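February 13, 2022
Bench 2, Votthorpe - collection for the holder insertion task

Sunday session, so the building was quiet and the compressor next door was off. I got in before nine and wanted the wrist camera warmed up before I recorded anything, after last week's trouble with the exposure drifting over the first half hour. I left it streaming while I went through the disk. We had 212 GB free at the start. That is fine for a day but not for a week, so somebody needs to move the January folders over to the Younis server. I did not do it today because I wasn't sure which ones had been checked.

Target for the task is 500 kept episodes. We stood at a bit under half of that on Friday, going by the log. The plan was to get through a good block of the slot holder insertions, since those have the highest reject rate and the fewest kept runs, and leave the open brackets for a day when someone less patient is on the arm.

Setup notes, for whoever goes next:

Fixture board is on the left-center of the panel, same place as before. I checked the bolts and did not move it. The tape marks from the last session are still good.

Zeroed the arm twice. The first time the wrist joint came back slightly off, and I could see it in the overlay against the saved reference picture. The second time it lined up. If the overlay does not match, do the zero again before touching anything else. Do not shift the board to make it match.

Lights: overhead row off, side lamp on at the second notch. The panel throws back a lot of light on its right side, and with the overheads on the camera drops its exposure and the holders go nearly black. I would like to try a matte cover over part of the panel, but that changes the look of every episode after it, so it has to be agreed first.

Recording software is the Kandwood build from the end of January. I tried the newer one for two runs and went back. It puts the gripper state one step late in the file. I left both of those runs in the reject folder with a note in the name so we can show the problem.

First run started at 9:40. I ran in sets of ten with a short break after each, and varied the start pose by hand between sets: higher, lower, rotated a little to either side. The script is supposed to do this, but it picks from too small a range, and the model we trained on the scripted starts falls apart when it begins anywhere else. We saw that clearly in the Revwood test. By hand is slower but I think the spread is better. I wrote the set number and rough start pose in the log sheet for each one. 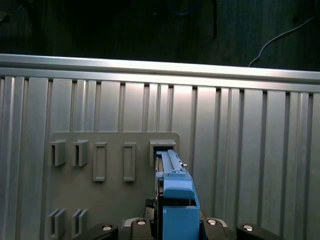 The hard part of the slot insertions is still the last bit of travel. From the wrist view you lose sight of the opening once you are close, and from there I am going by feel and by the edge of the holder. I noticed that I slow down a lot at that point, much more than on the other holders. It is worth asking whether we want that in the data. A model that copies me will also creep in slowly, and that may be fine, but the step count per episode gets long and most of those steps look nearly the same.

I tried two ways of handling it. In the morning sets I went slow and straight and stopped as soon as I felt contact, then pushed. In the later sets I came in with a small side-to-side motion near the mouth of the slot to find it. The second way gave me fewer jams. I have tagged the sets "straight" and "search" so they can be trained on apart from each other. Please keep using those two words and no others. The old log has "wiggle," "hunt" and "probe," and I am fairly sure they all mean the same thing.

Failed runs: I kept the ones where I missed and then recovered without stopping the recording. Those go in with the good ones, tagged "recovered." Anything where I had to stop, back out in manual mode and restart goes to reject. There were a few in between, where I backed out a long way but never stopped. I put them in a folder called "ask" and we can look at them together. My own feeling is that they should stay in. The model never sees what to do after a bad miss, and then on the real test it just keeps pushing.

One thing to fix. The foot switch that marks the end of an episode bounced again. Three times it closed a file and opened a new one straight away, leaving a file with only a handful of frames. They are easy to find by size, anything under 1 MB. I deleted mine. There may be more from earlier in the month. A short delay in the software would take care of it, or a better switch.

Stopped for lunch around one and ran the quick check script on the morning's files. Time stamps fine. Joint values fine. Camera dropped frames on one episode, which I moved to reject.

Afternoon was slower. My hand gets heavy on the leader arm after a couple of hours and I could see it in the paths, more corrections and more small stops. I marked the last two sets "tired" in the log. I do not know if it matters, but it would be good to train with and without them and see.

Roughly 200 recorded today before sorting. I have not done the final sort, so please do not copy that number into the progress sheet yet.

For next time:

Move the January folders.
Fix or replace the foot switch.
Decide on the "ask" folder.
Widen the start pose range in the script, using today's hand-set poses as a guide.
Send the late gripper state files to Kandwood with a short note.
Do a set with the side lamp one notch lower. All of this data has the same lighting and I am starting to worry about it.

If we keep to two sessions a week we should reach the target early in March, leaving time for one training run before the next Revwood test. The arm is parked and powered down. Leader arm is on its stand, log sheet is in the red binder.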